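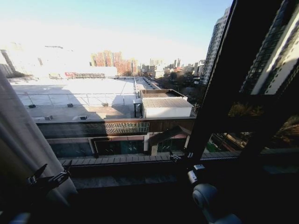

*A flat roof in full sun, seen from a window across the way.*

Most people who rent or buy in a town centre will end up looking at a roof. I think we should stop treating that as a fault in the flat.

I have lived with roof views in three different homes. When I was looking for the last one, the agents at MacLeod sent me details of 13 flats, and the wording followed a pattern. If there was a tree anywhere, the tree was in the first line. If there was a roof, the view wasn't mentioned at all. One flat in Hidwood had large windows, good light all afternoon and a wide flat roof opposite, and the only remark made to me at the viewing was that I could always put up a blind. I asked what was wrong with it as it was. The answer was that some people mind.

I don't think they mind as much as they expect to. A flat roof does something useful that a street of houses can't do, and that is to stay low and let the sky in. On a bright day a pale roof also throws light back at you. My kitchen at Hidwood faced a roof like that and I didn't need the lamp on until early evening, even in poor months. The flat below mine had the same window and looked straight at a wall. I know which rent I would sooner have paid, and they were only six pounds apart.

There is also more to look at than people allow. A roof is the working part of a building, the part no one tidied up for visitors. It has vents, railings, a shed or a stair head with a corrugated top, a walkway going off somewhere. Down at street level the same building has awnings and dark glass and a bit of decorative lattice, all meant to be seen. I like having both in one window. The lower part is what the owners want you to think about the place, and the upper part tells you it has to breathe and be mended like any other.

The usual complaint is that a roof is dull. I would say it is plain, and plain is easy to live with. I once stayed for a month in a flat with what everyone called a wonderful view, over a harbour, and found I sat with my back to it after the first week. It was too busy to eat breakfast in front of. A railing and a few vents ask nothing of you. You notice when the shadow has moved, or that a gull is back, and then you get on with the washing-up.

The second complaint is noise, and I accept that one. Some roofs have plant on them that hums all night. The block behind my first flat had a Grateck unit that started at five in the morning, and I wouldn't wish it on anyone. If you are viewing a flat, open the window and stand there for a few minutes with nobody talking. Go back after dark if they will let you. That will tell you far more than the photographs in the listing.

What annoys me is the money spent on hiding the thing. The residents' magazine in my present building, Multus Court, ran a piece in August on "dealing with a difficult outlook". It suggested frosted film, a row of tall plants and a heavier lining on the curtains – in other words, paying for a window and then paying again to stop it being one. The film alone was priced at roughly £100 for a living room. You could have the glass cleaned inside and out several times over for that, and it would do the room far more good.

My own arrangement is simple. I have plain beige curtains that pull right back to the side, and nothing on the sill. I keep the table close to the window so that I face out when I sit down. Visitors do sometimes say it's a shame about the roof, usually while standing in the sunniest part of the room.

I would like to see agents put it in the listing. "Faces a flat roof, open sky, quiet" is a fair description, and for a good many of us it would be a reason to book a viewing. Councils could help too, by asking for pale surfaces when roofs are relaid, as the people opposite get the benefit of the light. Until then these flats will go on being let a little cheaper than they should be, and I suppose those of us who like them can't complain about that.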